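Glaze notebook, Stilen workshop
2026-03-27

Second week on the Plaltum white, and I'm still fussing over it, so bear with me (and with my handwriting, if you're reading the paper copy).

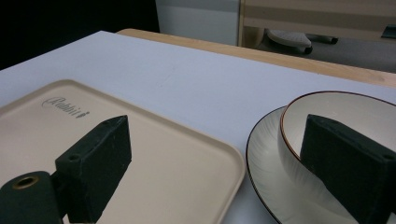 Batch 23

Mixed 700 g dry and sieved it 2 times through the fine mesh, which took most of the morning with the radio on. The Indham clay drinks it up faster than I'd like! I dipped the little test tiles for a slow count of three and they still came out heavy at the foot, so tomorrow I'll let the bucket down with a splash more water and try again.

To do

Wipe the feet properly this time, all of them. Order more of the Sirko feldspar before we scrape the bin. Dig out the November notes on pinholes, I'm sure we met this same trouble then.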